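1/7/18
Runent is giving away phones (and a pile of smaller stuff)

So my carrier finally woke up and is running a contest! Runent calls it "Caption My Block" and it's only for people with a Runent number, prepaid or monthly, doesn't matter. You take a picture of the place where you live, text it in with a caption of 14 words or less, and then you wait and hope like the rest of us.

The grand prize is $1000 in cash plus a new phone. Three runners-up get a year of free texting, and after that there are 258 movie passes from Lollevine going out to whoever the judges like. I'd be so happy with a movie pass, I haven't been to the movies since the summer.

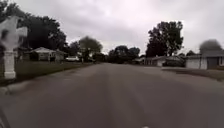
The theme is a lot looser than it sounds. I called the help line to ask and the guy said anything on your block counts, pets and snowmen and garage sales included, as long as you took it yourself and there's no readable license plate in it. A plain street with grass along the side and a white post by the road is fine too, he said the caption is what gets scored most. Good news for me — I can't take a decent photo to save my life but I can write a dumb joke!

You can enter 3 times per number. Regular message rates apply, so check your plan first if you pay per picture. My friend Bernardo Bettencourt already used up all of his on his dog, and the captions are pretty funny, so there goes one of the movie passes I guess.

The winners get picked by two people from Runent and one from Van Dijk, the ad agency that did those billboards with the singing mailman (remember those?). They'll call you from a regular Runent number, and you have to pick up or call back within two days or the prize goes to somebody else. I'm leaving my ringer on all month.

A caption I'm thinking of sending: "Rush hour, and I'm still late." It goes with a wide empty road and a gray sky, so I think it works. Tell me if it's terrible.

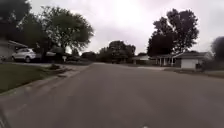
How to enter

Text your picture and caption to the contest number printed on your January bill, or take it into any Wustus phone store and they'll send it for you at the counter. Entries close at midnight on the last day of January. Good luck, everybody — but save one pass for me!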